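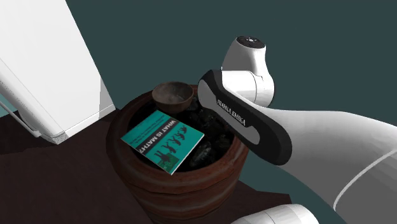
Workshop Robotics, Evening Course
Handout 4: Rehearsing a pick in simulation
Notes by Niloufar Asadi, revised November

1. Where we are

Last session we fixed the base plate to the bench and Shahab Parsa showed the wiring of the stop button. The arm stays switched off this week. All work is done in the simulator on the workshop computer, and anyone with a decent laptop can carry on at home.

2. The scene file

The shared scene is called Skokska. It holds a Franka Emika arm, a dark tabletop and a terracotta pot with a bed of black stones almost up to the rim. On the stones are a small empty bowl, at the back, and a thin book titled "WHAT IS MATH?", lying flat in front of it. Load the scene and leave the objects where they are until you have finished section 4.

Physics rate is 192 steps per second. If your laptop can't keep up, close the second viewport before you change the rate.

3. Collision shapes

The mesh you see and the shape the solver uses are two different things. A single convex hull round the pot closes its mouth, and anything placed inside gets thrown out on the first step. Split the pot into 16 convex pieces. The stones can keep one hull each.

The bowl needs the same treatment as the pot if you want to grip it by the lip. Its edge reaches out over the back of the rim, so check for overlap between the two before you press run.

4. Choosing an approach

Start with the book. It is thin and there is very little room under it, so a straight grasp from above will press it into the stones. Try these in order:

Come in low over the rim at one corner.
Push the book towards the rim until a corner sticks out, then grip that.
Tilt the wrist and repeat the first.

Watch the forearm as well as the hand. The long link passes close to the rim, and most of the failed runs in Afshin Mirzaei's log were contacts there. Set a clearance of 40 mm and let the planner reject anything tighter.

5. Random seeds

Use seed 1739 for your first run so we can compare results. After that pick your own and write it down.

6. For next time

Bring a saved run of the book pick, good or bad, and the settings that go with it. Negin Hassanpour has the key to the computer cupboard.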